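Giving up the car, eight months on

17/02/2024

I sold the car in June. It had failed its MOT on the rear brakes and a sill, and the garage in Undport wanted more than it was worth to put right. I took what the scrap man offered and bought a year's bus pass with some of it.

The 82 runs from the end of our road to Rorkalby and takes 70 minutes if the bridge is clear. Driving took half that. I had expected to mind this more than I do. I read on the way in and usually sleep on the way back. The heating is either off or far too high, so I dress in layers and carry a bag for the jumper.

Shopping was harder to sort out. I used to do one big shop a fortnight and fill the boot. Now I go three times a week on foot and buy less each time. We throw away less food, but I do run out of things like washing powder, and cat litter is a real nuisance to carry. I have ended up getting that delivered. 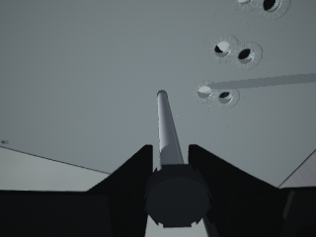
A grey rod with a rounded end, computer-rendered.

The money is easier to report. Insurance, tax, fuel, repairs and parking came to just over 3000 pounds in the last full year I had the car. The bus pass, a few taxis and two weekends of car hire have cost far less than that so far, though I have not finished the year yet.

What I miss is going to the coast on a whim. There is a bus on Sundays in summer – one out, one back – and if you miss the second you are stuck. In winter there is nothing. My sister's village is just as bad, with the nearest stop 5 miles from her door, so she now comes to us more than we go to her.

I have been asked whether I will buy another one. Not this year. If they cut the evening service on the 82, as the notice at the depot says they might, I will have to think again. The consultation form is at the library and closes at the end of the month.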